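Climeo disassembly policy: frequently asked questions

What does the method do?
It learns to take apart desktop computers from demonstrations recorded on a robot arm with a two-finger gripper. The policy predicts short motion segments, 15 steps at a time, and replans after each one.

Why desktop towers?
They combine stiff parts, latches and loose cables in one box. The case lies on its side with the panel off, so the gripper can come down on the motherboard from above.

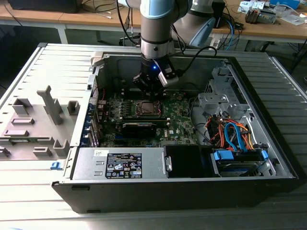

How much data was used?
The base policy was trained on 2,000 demonstrations of mixed handling tasks and then tuned on 200 from the tower task. Urmas Jaunzems checked the labels for the second set.

Does it use force sensing?
Only as a stop condition. Contact forces are not an input to the policy. Lucie Pelletier tested a version with force input in March and found no clear gain on memory modules.

Which steps fail most often?
Cable connectors. The policy tends to grip the cable instead of the plug, and the attempt is then counted as a failure. Results for each step are averaged over 10 trials.

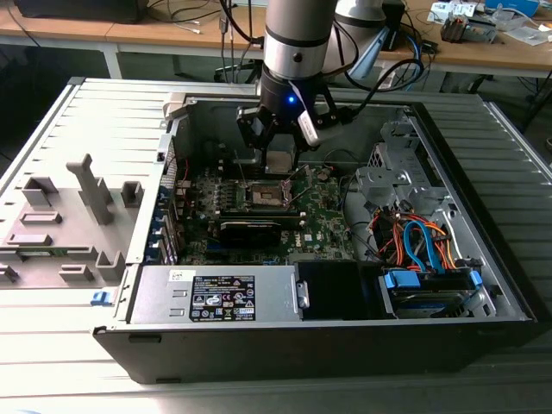 Can I run it on another arm?
Yes, if the controller accepts Cartesian targets. The Drivesent interface handles the conversion. Gripper width limits must be set by hand in the configuration file.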